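このページを印刷する | 友達にメールで送る

暮らしと台所の小ワザ帳
小物かごの片づけは機械に学べるか

読者の方から「ロボットにかごを片づけさせる研究が成功したらしい。家でも真似できるか」というお便りをいただいた。添えられていたのはトルタノという研究グループの報告で、二本の腕に浅いかごを扱わせ、人が操作したお手本から動きを覚えさせるという方法である。お手本は574回分。うちの引き出しを574回片づけたら、私だって少しは上達する。

報告の売りは「お手本の回数より、始めの置き方のばらつきが効く」という点だ。かごをいつも同じ向きに揃えて教えた腕は、少し斜めに置かれただけで失敗が増えたという。まあそうだろうと思う。ただ、比べた条件は4つで、机も照明も同じまま。台所の流しの横で同じことが言えるのか、報告には書かれていない。

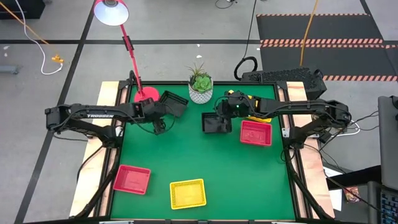

作業中の卓上。黒・赤・黄のかごと2本の腕。

著者の一人、ユラニ・サラサールさんに問い合わせたところ、「ご家庭での効果は調べていません」と返事が来た。正直でよろしい。成功率の数字も載ってはいるが、何をもって成功とするかが本文と付録で食い違っている。本文では「所定の位置に置けた」、付録では「持ち上げて離した」。これでは私は数字を引用する気になれない。

それでも、人間の片づけに借りられそうなことを書いておく。効き目は我が家でしか試していない。

・かごは色で役割を分ける。赤は毎日使う物、黄は週に一度の物、という具合。黒は中身が見えにくいので、私は布巾だけにしている。
・深いかごより浅いかご。底の物を探してかき回さずに済む。
・家族に置き場所を教えるときは、きれいに揃った状態から始めない。散らかった状態から戻すところを見せる。報告の言い分が本当なら、人にも少しは当てはまるはず。
・作業する面の色は、かごと違う色にする。緑のマットに赤いかごなら、老眼でも見つけやすい。
・引き出し用のかごは、幅に2センチほどの余裕をみて買う。ぴったりの物は指が入らず、結局使わなくなる。

逆に勧めないのは、この手の記事を読んで「自動片づけ」をうたう家電を待つこと。腕が2本と広い台が要る装置を、六畳の台所のどこに置くのか。

読者のコメント

スーチン・ユー
黄色のかごを輪ゴムと乾電池用にしたら、夫が初めて自分で戻しました。研究のおかげかどうかは知りません。

タデウシュ・シコラ
成功の定義の件、私も付録を読んで首をかしげました。置き方のばらつきの話は筋が通っていると思います。条件をもう少し増やしてほしい。

クリスティアン・エスピノサ
浅いかごは重ねるとすぐ崩れませんか? うちは6個重ねて雪崩になりました。

お問い合わせ | © 暮らしと台所の小ワザ帳 無断転載はご遠慮ください | ページの先頭へ戻る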